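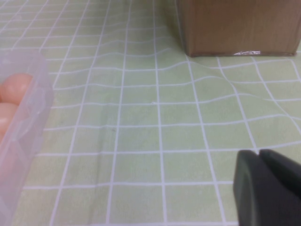 Khoury's position was that the ground under the pump house had gone down, that the figures proved it, and that he wanted the word "settlement" in the first paragraph of the letter.

Tanner McIntyre said the letter would say what the level run said. Khoury asked what the level run said. McIntyre told him that Mark 76 was 138 thousandths of a foot lower than its published elevation.

"So it went down," Khoury said.

"It's lower than the published elevation."

The line had been quiet for a moment after that. Then Khoury had said that he had a lender to answer to, and hung up.

Mark 76 was a brass disk set in the northeast corner of the pump house footing at the Petrenko works, two miles downstream of Brureck. It was the last mark on a spur of the old county network. The spur left the main line at the Brureck depot, followed the rail grade to the river, and ended at the footing because there was nowhere further to go. The disk was in good condition. The footing around it was in good condition too, and this was what bothered McIntyre. Concrete that has dropped an inch and five eighths at one corner will normally have something to show for it. He had gone around the building with a flashlight and a feeler gauge and found one hairline crack, painted over, with the paint unbroken.

They had run the spur out and back with the digital level and the bar-code rod. Ghislain Grewal carried the rod. The loop closed at 2 thousandths. McIntyre had been ready to blame himself and would have preferred it, so they ran it a second time in the morning before the heat came up off the ballast, with the level sent in for a collimation check overnight and the rod bubble adjusted. The second loop agreed with the first. All the intermediate marks on the spur checked against their published values. Only 76 was out.

Grewal thought somebody had knocked the disk out and reset it. McIntyre had considered that. The grout was the original grout, gray and flush, with the same pea gravel in it as the rest of the footing.

He drove to the county records annex at Govar and asked for the field books.

The annex kept its survey books in steel drawers in order of accession, which bore no relation to line, date or party. There was a card index. The card for the Petrenko spur said Book 777. Book 777 was in the drawer with 776 and a box of fuses. McIntyre signed for it, signed again for permission to take it off the premises, and put it in a plastic bag.

He read it that night at home. The kitchen table had a light green cloth on it, ruled in white squares, and the cloth did not lie flat. He folded it back and put the book on the bare wood.

The notes were good. The old party had run with an optical level and two rods, which they called A and B. The two-rod method saves time: while the instrument reads back to one rod, the other is already standing on the next turning point. The rods then leapfrog along the line. Each setup had its backsight and its foresight, each page had its sums and its check on the sums, and the penciled figures were upright and evenly spaced. There were no erasures. Where a figure was wrong it had been struck through once and the correct one written over it.

McIntyre went through the arithmetic and found it right. He went through it again with the intermediate marks set aside, working only the last section, from the mark on the river culvert to 76. The section had been run in an odd number of setups.

He stopped there and made coffee.

No two rods have exactly the same zero. The foot wears, or the foot is replaced, and the bottom of the rod is no longer where the graduations say it is. With one rod this does no harm, as the same error is in the backsight and the foresight and drops out. With two rods it drops out over every pair of setups. The rule that follows is in every manual and is usually on the inside cover of the book: between marks, use an even number of setups, so that the rod that starts on the first mark is the rod that finishes on the last one. Run an odd number and the whole difference between the two rods goes into the elevation.

It was on the inside cover of Book 777. Someone had underlined it.

The loop should have caught it. This was the next thing McIntyre wrote down, and he wrote a question mark beside it. The old loop had closed very well. He turned to the return run. The first backsight of the return was on Mark 76, rod B. The last foresight of the outward run was on Mark 76, rod B. The rodman had reached the end of the line, held the rod for the foresight, and stayed where he was while the instrument was picked up and set down again for the trip back. The error that went in on the way out came off again on the way home. The closure was perfect and the mark was wrong.

That depended on rod B having a bad foot, and on the foot being bad by 138 thousandths, a great deal for a foot. Ordinary wear would not account for a tenth of it.

There was one line in the remarks column, on the page where the last section began. It was in a different hand, smaller and slanted.

New shoe on B per Dale.

McIntyre looked at the front of the book. Party: D. Zacharias, D. Paquette. No duties given.

Paquette had died in February. McIntyre had been at the funeral. Zacharias had gone from the field to the drafting room and from the drafting room to the front office, and he now signed the certified elevations for the county. If Khoury's letter said settlement, Zacharias would be the one who countersigned it.

He was in the Govar office at eight. Zacharias came out to the counter himself.

"You took a book," Zacharias said.

"I brought it back."

McIntyre opened it to the page and turned it around. Zacharias put on his glasses. He read the remark, then the page before it, then the page after. He ran a finger down the column and counted setups under his breath. At the end of the section he went back and counted them again.

"Odd," he said.

"Yes."

"And we turned on B."

"Yes."

Zacharias took the glasses off. "There was a shoe," he said. "The old one split on the riprap. We had a shoe off a Stestotance rod in the truck and it didn't fit the taper, so it went on over a block. Maple. It was meant to get us back to the depot."

"How thick was the block?"

"I don't remember."

"Who put it on?"

"It says Dale," Zacharias said.

McIntyre waited. A printer started in the back room and ran for a while and stopped.

"The rod's downstairs," Zacharias said.

Both rods were in the basement on pegs, behind the traffic cones. The varnish on A had gone the color of tea. B was the same, except at the foot, where there was a steel shoe of a different pattern held by two screws through a block of pale hardwood. The shoe had been fitted so the block sat square and tight. It was a careful job. McIntyre laid the rods side by side on the workbench with their feet against the wall and the faces up, and put a straightedge across the graduations at the one-foot line. He scaled the offset, moved to the five-foot line, and scaled it again. Then he handed the scale to Zacharias, who did the same without being asked.

They each wrote a number on a separate piece of paper. The numbers were the same.

"It never moved," Zacharias said.

"It never moved."

"Khoury won't like that."

"He might. He's got a sound building."

"He's got a claim in for an unsound one." Zacharias set the scale down parallel to the edge of the bench. "What are you going to put for cause?"

McIntyre had drafted it already, in the truck. He took it out and read it aloud. The published elevation of Mark 76 was in error by the difference in zero between rods A and B, introduced by an odd number of setups in the final section and not detectable in the loop closure. No evidence of settlement was found. A corrected elevation was recommended.

"That's all?"

"The remark is in the book. I cited the page."

Zacharias read it over for himself. He asked for a comma in the second sentence and McIntyre put it in. Then he uncapped a pen, signed under McIntyre's signature, and dated it 2 April 2024, pressing hard, the way people do who learned on carbons.

His hand was small and slanted. McIntyre looked at it for as long as it took the ink to dry. The remark said per Dale. A man writing about himself would not put it that way, or he might if he was writing fast and wanted it to sound like somebody's order. The upright figures would then be Paquette's, every one of them, including the underline inside the cover, if an underline could be said to be in anyone's hand.

"Do you want the book back in the drawer?" McIntyre said.

"Leave it with me. I'll put a correction slip in it."

"I'm signed for it."

Zacharias nodded. They went up to the counter together, and he found the register and turned it to the right page, and McIntyre signed the book in and wrote the time. Then he walked it down the hall himself and put it in the drawer next to 776. He moved the fuses to the shelf.

Grewal was waiting in the truck with the engine off. He asked which way it had gone.

"Rod index," McIntyre said.

"Whose?"

"B."

Grewal thought about it as far as the rail crossing. He asked if they would have to put a new value on everything past 76. McIntyre said there wasn't anything past 76, it was the end of the line, and to call Khoury's office and tell them the letter would be there by noon.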